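Gripper corner: the drawer cell gets its September once-over

Bench two was down for most of a morning this month so the hand-held grippers could have their service. Fingers off, cleaned, back on, then the drawer test on the yellow cabinet. Short version, we're running again.

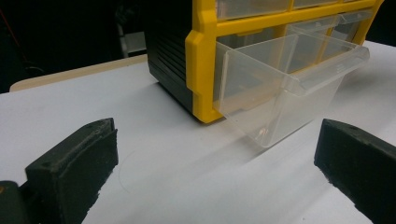
Bottom-left drawer out, both fingers open.

For anyone new to it: the Nola pair get a look-over every 500 pulls. The left one was logged at 244 when it started slipping on the drawer lips, so we brought the whole job forward. Screws checked, finger faces brushed down, cables re-seated. Please dont use the blue cloths on the fingers, they leave fluff everywhere.

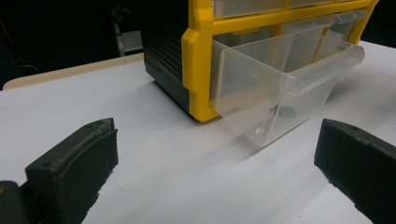 Britness

The right finger is the one to watch. Fuzzy underneath and frayed along the bottom edge. Still grips, but I'd rather swap it early, and there's a spare set printed in the Vieira cupboard, second shelf. Take one set only and write it on the sheet.

After any finger change it's 50 pulls on the cabinet before the bench goes back on the rota. Mix the rows up. Don't just do the easy middle ones.
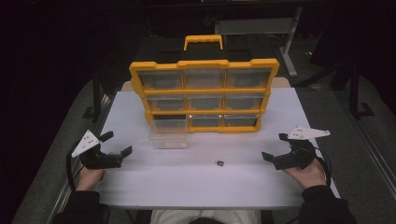 Plekberg Workshop, Handling and Fixtures

Both hands for the set-up check, palms up, jaws open and pointing in. Have a look at the cable on each side before you start and make sure there's enough slack to reach accross to the far drawers. If it tugs at the wrist, stop and re-route it. Drawers that come right out go down on the table in front of their own slot, otherwise they get muddled.

Small parts: start with the drawers empty or nearly so. Anything loose on the white top goes back in a drawer before the next run.
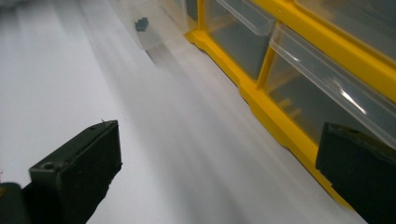 Along the cabinet base, with a wide gap between the fingers.

Still to do: new label for the spares box, bench sheet needs reprinting. Next service at 500 as normal unless the slipping comes back. If it does, log the count and leave the fingers on, I want to see them as they are.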